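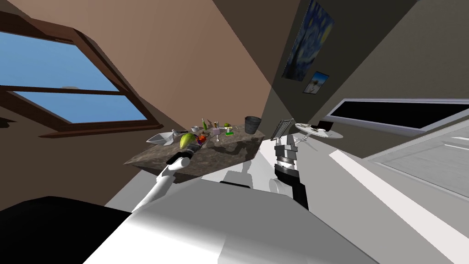

Arlo reckons the left gripper comes in too low over the table edge and wants the approach raised before we try the pear again in the attic room sim. Fair. I'd been blaming the grasp.

September, 4.20 pm. Tovov build, left arm.

Set the approach height up by 5 mm and left the right arm parked with its fingers open. Run 1,213 stopped on the wrist limit at step 368. Put the old limit back and it went through to 1,591, slow but no fault.

Marble top still too slippery in the model. Corinne Marchetti has friction values from the Olvera bench, must ask her for the file.

To do: wine glass last, after the bottle. Check the wrist cable on the real arm for length before copying any of this over. Shared drive nearly full again.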